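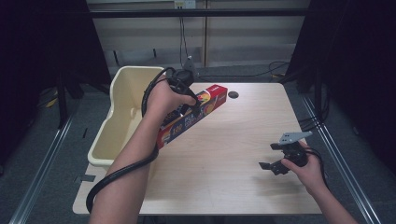
4 Setting up a two-handed recording session

Section 4 covers the Hultis Session software from first launch to a saved episode that the planner can read. It assumes that the drivers are installed and that both hand units appear in the device list. If they do not, go back to section 3.

You will need an operator account. Ask whoever manages your Hultis server for one. The guest account can replay episodes but cannot save them.

4.1 Starting the session service

1. Log in to the recording computer and open a terminal.

2. Start the service with the command hultis-session start. The prompt returns after a few seconds.

3. Open the Session window from the desktop menu. The status line at the bottom should read Idle.

4. Choose File, then New session, and pick a task template. Templates for picking up, placing and handing over are supplied. To make your own, see section 6.

5. Type a session name. Use letters, numbers and hyphens only. Spaces are accepted on this screen but will stop the export tool later.

Note: If the status line stays on Waiting for clock, the computer has not yet agreed the time with the camera host. Leave it for a minute. If nothing changes, open Tools, then Clock, and press Resync.

4.2 Assigning left and right

The software does not guess which hand unit is which. It lists them by serial number, and the order can change when a cable is moved to another port.

1. Open the Devices tab.

2. Pick up the unit you intend to use in your left hand and close the jaws twice. One row in the list will flash.

3. Set the Side box in that row to Left.

4. Do the same with the other unit and set it to Right.

5. Press Save sides. The setting is kept until a unit is unplugged.

Caution: Swapped sides do not produce an error. The recording looks normal in the list and the fault shows up only on replay, when the arms cross. Check the sides again after every cable change, even if you are sure you used the same ports.

4.3 Jaw range

Each unit reports how far its jaws are open as a number between 0 and 1. The range has to be set once for each session.

1. In the Devices tab, select the left unit and press Set range.

2. Open the jaws fully and press Open.

3. Close them fully with nothing between them and press Closed.

4. Watch the bar while you open and close the jaws slowly. It should move smoothly from one end to the other.

5. Repeat for the right unit.

If the bar jumps, or stops short of either end, press Clear and start again. A common cause is pressing Closed a moment before the jaws have met.

4.4 Setting the table frame

All positions are stored relative to the table, so the planner needs to know where the table is. You do this by touching its surface at four points.

1. Clear a patch of table near each corner.

2. Open the Frames tab and choose Table, then Touch points.

3. Hold the closed tip of the left unit against the surface near the front left corner. Keep it still until you hear the tone.

4. Go on to front right, back right and back left, in that order. The window shows which corner is next.

5. Read the Fit value. Anything marked green can be used. Amber usually means one of the points was taken while the hand was still moving. Press Redo last, or start the four points again.

6. Press Accept.

Repeat this whenever the table or the head camera has been moved, however slightly. Leaning on a light table is enough to shift it.

4.5 Checking what the camera sees

1. Open the View tab. The head camera picture appears with the table outline drawn over it.

2. Look at the outline. It should lie along the edges of the table top. If it is off to one side, repeat 4.4.

3. Put the objects for the task in place and turn on Show objects. The detector draws a shape round each thing it has found.

4. Move your hands into the working area. The shapes round the objects should stay where they are while your hands pass in front of them. A short flicker is acceptable.

5. If an object is missed, select Add by hand and click on it. The tracker will follow it from then on.

Note: Long, narrow boxes are sometimes found as two objects when a hand covers the middle. Turn on Merge split shapes in the detector settings. It is off by default because it can join two boxes that are lying end to end.

Pale objects on a pale table may also be missed. Lower the Edge threshold one step at a time and stop as soon as the object is picked up. Setting it too low fills the view with false shapes from shadows and cables, and the planner will treat every one of them as an obstacle.

4.6 Recording an episode

1. Hold both units in the rest position, jaws open, and wait for the status line to read Ready.

2. Press the foot switch, or the space bar, to start.

3. Carry out the task at a steady pace. Keep both hands in view of the head camera as far as you can.

4. Return to the rest position and press again to stop.

5. Choose Keep, Discard or Flag. Flag keeps the episode but leaves it out of the export until someone has reviewed it.

An episode stops by itself after 90 seconds. You can change the limit in the template, up to a maximum of 600. Long episodes are slow to replay and awkward to trim, and we suggest splitting a long task into stages.

Caution: Do not unplug a hand unit while the status line reads Recording or Writing. The file will be left open and the whole episode will be lost.

4.7 Replay and planner check

Replay every first episode of a session before you record more.

1. Select the episode and press Replay in model. The two arms in the model follow the recorded paths. No real arm moves at this stage.

2. Watch the jaw closures. They should happen at the object – a closure in mid-air means the table frame is off.

3. Press Check plan. The planner tests the paths for reach, joint limits and collisions.

4. Read the report. Reach faults are shown in orange and collisions in red. Click on a line to jump to that moment.

5. If there is a reach fault near the back of the table, move the objects forward and record again. Smoothing will not mend it.

The check uses the arm model chosen in the template. If your site has more than one kind of arm, make sure the right one is named at the top of the report.

4.8 Ending the session

1. Press Close session and wait for Writing to change to Idle.

2. Choose Export if the episodes are wanted straight away. Otherwise they are sent to the server overnight.

3. Stop the service with hultis-session stop.

Local copies are kept for 24 days and then deleted. Flagged episodes are not deleted until they have been reviewed.

Changes to this section

May: steps for Merge split shapes added to 4.5 (Teresa Antunes). Order of the touch points in 4.4 corrected to match the window (Américo Brandão).

Section 5 explains trimming and labelling.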